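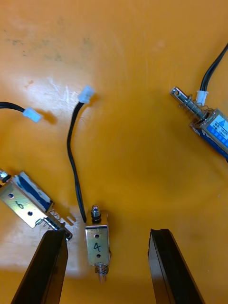 Chapter 7
Solenoids

A solenoid turns electric current into a short, straight movement. You will find them in door locks, vending machines, pinball tables and washing machine valves. This chapter covers the small push-pull type used in the bench exercises.

The main parts are a coil of insulated wire, a metal frame and a plunger that slides through the coil. When current flows, the coil becomes a magnet and pulls the plunger inward. One end of the plunger does the pulling and the other end does the pushing, so the same part can be used either way. When the current stops, a spring returns the plunger to its rest position.

Section 7.1 explains how the coil makes its magnetic field. Section 7.2 deals with force and stroke, using a coil of 700 turns. Section 7.3 covers mounting, connectors and heat.

Before you start, number each solenoid on the frame with a marker and write the same number in your lab notebook. Measure the coil resistance with the connector unplugged from the supply. You will need these readings for Problem 81 at the end of the chapter.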